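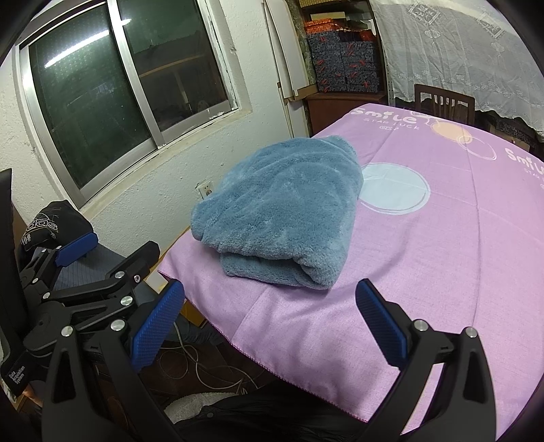

Community Help > Robotics & Automation > Learning from demonstration

Do hand-held gripper demos really carry over to a robot arm for cloth folding?

Posted by Behrouz Naseri

I've been reading up on teaching robots by hand, where a person does the chore with a gripper tool and the arm learns from the recordings, and I'm hooked! My plan is to start with towels and small blankets on an ordinary kitchen table. Before I give up every evening until winter, I have two worries. How many demos do I need before a policy does anything sensible? And does the background matter, or should I clear everything away and put down a plain grey sheet? Any pointers to results people trust would be great.

Shufen Deng

Great project, and yes, it can carry over. We ran a small study on this in March under the name Norik, with fleece and terry cloth only, and I still get excited talking about it. We collected about 1,000 demonstrations in 16 homes and trained the same policy twice, once on all the homes and once on the same number of demos from a single lab table. On tables neither one had seen, the many-homes policy finished 70 per cent of its folds. The lab one mostly grabbed at the wrong spot or closed on air.

So please don't put down the grey sheet! Patterned tablecloths, curtains, dark windows, cables on the floor – all of that is what the policy will meet later. A towel close in colour to the finger pads is worth including too, as ours had trouble telling where the pad ended and the cloth began until we added more of those.

A few habits that helped us:

- Begin each demo with the fingers open and well back from the cloth, so the policy learns the approach as well as the grab.

- Come in low at the folded edge and slow down for the last bit. Fleece is thick and springy, and a quick jab just pushes the bundle away. 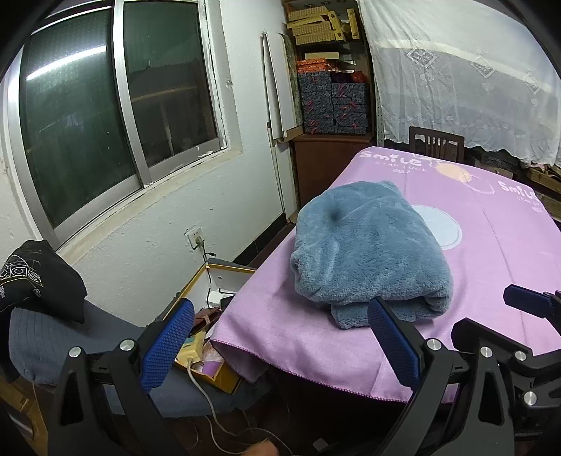
- Change the starting spot every time, even if only by a hand's width. Our first batch was far too tidy and we had to redo it one long Friday.

- Keep your failed grabs if you recovered from them. The policy trained with recoveries in it was much better at trying again.

One caution – our arm had the same fingers and pads as the hand-held tool. When we swapped in harder pads the results dropped a lot, and I can't tell you how much of that was grip and how much was looks.

Welington Andrade

What Shufen said about starting spots. I only did 2 tables and mine fell apart on the third one, lol. Didn't try blankets.

Xiuying Yu

Check your timing before you collect anything! If the camera and the finger width readings are out of step, the arm closes late and you'll blame the cloth for weeks. I open and shut the fingers sharply at the start of each session and line up the two signals from that. Takes a minute and makes a lovely difference. Would love to hear how you go, Behrouz.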